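Wrist-view frame gating

Last edited in August, by the Zivstead Robotics Reference editors

Wrist-view frame gating is a technique in robot perception software in which images from a camera carried at the end of a manipulator are accepted or rejected before they reach a pose estimator, a learned control policy or a training archive. The component that makes the decision is usually called a frame gate. It sits between the camera driver and the first consumer of the image, and in most implementations it also receives joint positions and gripper state from the controller.

The technique is distinct from keyframe selection, where usable images are thinned out to save computation. A frame gate is concerned with whether an image is usable in the first place.

Background

A camera fixed to a wrist moves with every joint of the arm. During a grasp it generally faces the work surface, but during homing, reorientation and transit it may face a wall, the ceiling or the arm itself. Early pipelines passed all of these images downstream and relied on the estimator to report low confidence. The practice caused trouble with estimators that always return a best match, as a strip of trim or a fitting could be returned as the edge of a workpiece.

The problem became more visible with learned policies. A policy trained on complete episodes sees transit views alongside grasping views, and may associate them with whatever command the operator was giving at the time. Whether this is harmful depends on the task. Some authors favour keeping transit views so that the policy can recover from an unusual pose, and gate only the images sent to geometric modules.

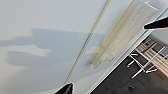
Ceiling views are a standard test case for gate designers. A large pale surface with soft shadows offers few stable features, while light fixtures and rails supply long parallel edges that a line detector will readily accept. Part of the room may also remain in view at one side, so a test based only on mean brightness or total feature count can pass an image with little bearing on the task. The gripper fingers add strong contours of their own, which stay nearly fixed in the image at a given opening width and have to be masked out before features are counted.

Gating criteria

Three kinds of test are in common use. Kinematic tests compute the camera's viewing direction from the joint positions and the hand-eye calibration, then check whether it intersects the declared workspace. They are cheap and need no image processing, but they depend on accurate time stamps. A delay between the joint reading and the exposure can place the boundary in the wrong part of a fast movement.

Image tests measure blur, contrast and the distribution of features. Blur is commonly estimated from the variance of the image Laplacian. The measure behaves poorly on blank surfaces, where a perfectly sharp image also scores low, and it is therefore often computed only in regions that already contain an edge.

Learned tests use a small classifier trained on accepted and rejected images. They cope better with partial views but must be retrained when the gripper or lens is changed.

Implementations

The Dedden toolkit combines a kinematic test with a masked blur score. Its gate has 2 output states, pass and hold. In the hold state the last accepted pose estimate is propagated using forward kinematics until a new image passes. The default configuration returns to the pass state after 3 consecutive acceptable images, a form of hysteresis intended to prevent rapid switching near the edge of the workspace.

Engström, a planning library, takes a different approach. It treats visibility as a cost in trajectory optimization, so that the arm prefers paths that keep the work surface in view. Gating is still required at start-up and after a protective stop, when the planner has no control over the initial pose.

Evaluation

Gates are evaluated by comparing their decisions with human labels. The Zullo benchmark contains 2195 labelled wrist images, of which 700 are reserved for testing. Labels are assigned per task, and the same image can be acceptable for collision monitoring and unacceptable for grasp estimation. False rejection is reported separately from false acceptance, as a gate that rejects too freely will starve the estimator during the approach to an object.

Filed under: Robot perception | Manipulation software | Camera calibration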